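Tsion Alemayehu would like it known that she did not start the Eldale robotics club to get out of washing dishes. She says this twice in our first five minutes, unprompted, which is one reason I am inclined to doubt it.

The club has five members, a bank balance of $345 and one serious project, a household robot the students call Utari. The name belonged to a character in a comic one of the founders drew in ninth grade. "He graduated, and the comic was terrible," Alemayehu says, "but we had already put the name on the grant application."

That application brought in $600, most of which was spent before April. The remainder is under guard. Alemayehu, a junior at Eldale, keeps the spreadsheet herself and describes her approach to spending requests as "no, and then maybe."

Utari is entered in the Beyene Challenge, a student competition for robots that do chores. Teams pick their own home setting and submit a season's worth of recordings along with a written report. Judges care a good deal about the report, a fact the club absorbed rather late last year.

"We wrote two pages," Alemayehu says. "One of them was the cover."

This season they are keeping notes. They record from the gripper while the arm works near furniture, then sit down together and argue about what it would have made of the view. I sat in on one of these arguments. It concerned the end of a rail, went on for most of an hour, and was conducted with the kind of feeling other teenagers save for prom.
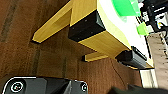
The gripper's own view of the furniture, brown textured surface at left.

"A person looks at that and thinks, furniture, fine," Alemayehu says. "Utari gets a bunch of yellow diagonals and has to decide which ones it can hit." She considers this. "It would prefer to hit all of them. I'm speaking from experience."

The experience was last fall, at a demonstration for parents. Utari was supposed to approach a chair and stop. It approached the chair. The chair's owner, who teaches chemistry, has been very gracious, and the club now has a rule about borrowing furniture from people who assign grades.

I ask what went wrong, and get a long answer about distance. The software, a student-built package named Proltiston after a typo that outlived three attempts to fix it, was treating the gripper as smaller than it is. The fingers were in the calculation. The housing behind them had been left out. For weeks the robot believed, in Alemayehu's words, "that it ended at the wrists."

They rewrote that part over winter break. The new version keeps a model of the whole hand and checks it against the camera before each move. It is slower. She thinks the judges will forgive slow.

Floors have been their own education. The team began the year assuming the floor was the easy part, a thing you simply declined to run into. 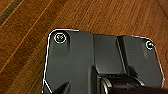

"Wood grain is a nightmare," she says. "It's all lines. Proltiston loves lines. You give it a plank floor and it finds you forty edges, and none of them are the edge of anything." One early version gave each seam between the boards the same respect it would give a stair. Utari would creep up to a seam, stop, and wait for somebody to come and talk it down.

The fix was to make it compare views from more than one position before deciding that a line meant a drop. Alemayehu wrote most of that code between eleven at night and two in the morning, and she doesn't recommend the schedule or the code. "It works. Please don't read it."

Which brings us to the kitchen. The Beyene rules ask every team for one goal they expect to miss, and Eldale chose the sink. The report is supposed to explain why the task is hard and how far the team got. On the second point Alemayehu is brisk: they have a plan for the plate. They do not have a plan for the cup.
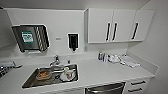
The sink, with the plate and the tilted cup that make up the stretch goal.

"Everything in there is leaning on something or lying across something," she says. "And steel is shiny, so the camera sees stuff that isn't there. My mom watched one of the recordings and said, 'You know you could just wash it.' I told her that's outside the scope."

The draft report currently stands at nineteen pages, with a cover. There is a section on the hand, a section on floors and a section on the sink that she calls "mostly feelings." Next year she will be a senior, and she would like to hand off the spreadsheet to someone equally mean. There have been no applicants.

Before I leave I ask whether she does the dishes at home.

"We take turns," she says, and then, after a pause – "I'm behind."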